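第3章 設置と初回の寝かせ方

Trestitz マットレスをお買い上げいただきありがとうございます。前章の保証規定を最後まで読まれた方には、重ねて御礼申し上げます。本章では、箱から出して最初の夜を迎えるまでの手順を説明します。工具は要りません。根気は少し要ります。

3.1 開梱の前に

1. 箱を寝室まで運びます。玄関で開けないでください。膨らんだマットレスは廊下の角を曲がってくれません。
2. 設置面の寸法を測ります。四辺とも、マットレスの外寸より30ミリ以上の余裕を見てください。目測は測定に含まれません。
3. 床またはベッド台の上を掃除します。画びょう、イヤリングの片方、昔なくした鍵などは、この機会に回収しておくことをおすすめします。

注意:外装フィルムをカッターナイフで切らないでください。付属の丸刃カッターを使用してください。カッターナイフによる切り傷は保証の対象外です。修理窓口の Beverley Greenwood のもとには「軽くなぞっただけ」という申告が200件届いていますが、軽くなぞられたマットレスはどれもきれいに切れていました。

3.2 開梱と展開

1. 箱を横に倒し、ロール状の本体を引き出します。持ち上げずに、箱のほうを引き抜くと楽です。
2. ロールを設置面の端に置き、品番ラベル(TR-836)が足側に来るよう向きを決めます。
3. 外装フィルムを切り、ロールを足側から頭側へ転がして広げます。
4. 内装フィルムに切り込みを入れます。空気の入る音がしますが、故障ではありません。マットレスのため息だと思ってください。
5. フィルムを完全に取り除きます。下敷きになった部分は、二人で片側ずつ持ち上げて抜きます。一人で抜く方法についてのお問い合わせには、二人で抜く方法をご案内しています。

注記:展開直後は四隅が薄く見えることがあります。手で引っ張ったり、上で跳ねたりしても早くは膨らみません。跳ねること自体は止めませんが、効果としては記載できません。

3.3 位置合わせ

膨らみきったら、台や壁に対してまっすぐになるよう位置を直します。カーペット敷きの部屋では滑りが悪いため、マットレスだけを押し、台を一緒に動かさないよう気をつけてください。

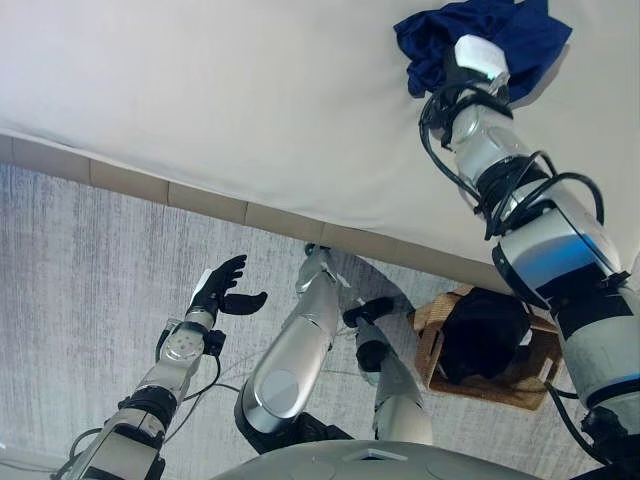
位置が決まったら、専用シーツ(Ondell シリーズ、別売)をかけます。他社製のシーツも使えますが、厚みが足りないものは夜中に角から外れ、朝には背中の下で丸まっています。

1. 頭側の二つの角を先に入れます。
2. 足側の角を対角線の順に入れます。最後の角が届かない場合は、たいてい縦横が逆です。
3. 中央のしわを外側へ払います。残ったしわは体重で伸びます。伸びなければ、見なかったことにできます。

3.4 においについて

開封後しばらくは、新品特有のにおいが残ることがあります。窓を開けて換気してください。芳香剤を吹きつけると、新品特有のにおいと芳香剤のにおいの両方がするマットレスになります。

2月のような寒い時期は膨らみが遅くなります。暖房を入れた部屋で待ってください。次のことは行わないでください。

・ドライヤー、布団乾燥機、ストーブで直接温める
・電気毛布を敷いたまま放置する
・日なたに立てかける(折れ曲がります。戻すのは大変です)

3.5 脚付き台をお使いの場合

Kendthorpe 台と組み合わせるときは、次の点を確認してください。

1. 中央脚が床に着いていること。浮いている場合はアジャスターを回して下ろします。
2. 荷重が300キログラムを超えないこと。これには寝具、人、犬、そして犬が持ち込んだものがすべて含まれます。
3. きしみ音がする場合は、各脚の固定を手で締め直します。それでも鳴る場合は床を疑ってください。集合住宅では、上の階も疑ってください。

3.6 最初の夜

初めの数日は、以前のマットレスより硬く感じることがあります。体が慣れるまでの期間には個人差があり、開発担当の Zakhar Romaniuk は初日から熟睡したと述べていますが、彼は会議中にも熟睡します。参考値としてお取り扱いください。

どうしても硬い場合は、Penrose トッパーを重ねる前に、まず枕の高さを下げてみてください。枕を替えるほうが安く済みます(この一文は営業部から削除を求められましたが、残しました)。

頭と足の入れ替えは季節ごとに一度行います。裏返しはできません。裏面は滑り止め加工で、寝心地は滑り止め加工そのものです。入れ替えた月は、第5章末尾の記録欄に書き込んでください。

改訂日:2018年11月21日(水)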